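Findholm has paused part of its hand-held gripper program after a jaw linkage fault was traced to a batch of pivot pins supplied by Reline. The notice, dated 1 July 2024, covers 78 units. No injuries were reported.

The fault first appeared in February as a small offset between the two jaws at full closure. Operators logged it as a calibration error and re-zeroed the tools. The offset returned within a few shifts, and on one unit a pin walked out of its seat while the jaws were under load. The grip released without a warning from the controller, which reads motor position and has no sensor at the pad.

"The motor said closed, so the software said closed," said Anil Rodrigues, who led the fault review. "The jaw on one side had stopped following it."

Inspection found 69 units with measurable play at the pivots. The pins are rated for 4000 cycles between checks, but wear on the worst sample was already past the limit at 270. Reline has put the cause down to a missed hardening step and is shipping replacements.

Soft goods made the fault harder to catch. A fabric pouch gives under the pads, and a few degrees of slack in the linkage can pass for normal compression. Hard test blocks showed the error at once, but they had been dropped from the daily check last year.

Work with bags, pouches and packets continues on tools outside the affected batch.

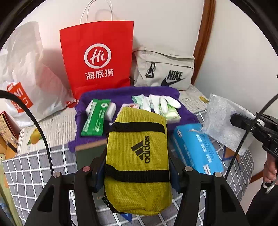
## Interim checks

Until new pins are fitted, affected tools are to be tagged and kept off power. All other units get a block test at the start of each shift, with jaw offset written in the log. Any tool that needs re-zeroing twice in one day is pulled.

Findholm's Lekota site will receive the first replacement pins, followed by Hirnier. A firmware change that compares motor current with jaw position is in bench testing and has no release date.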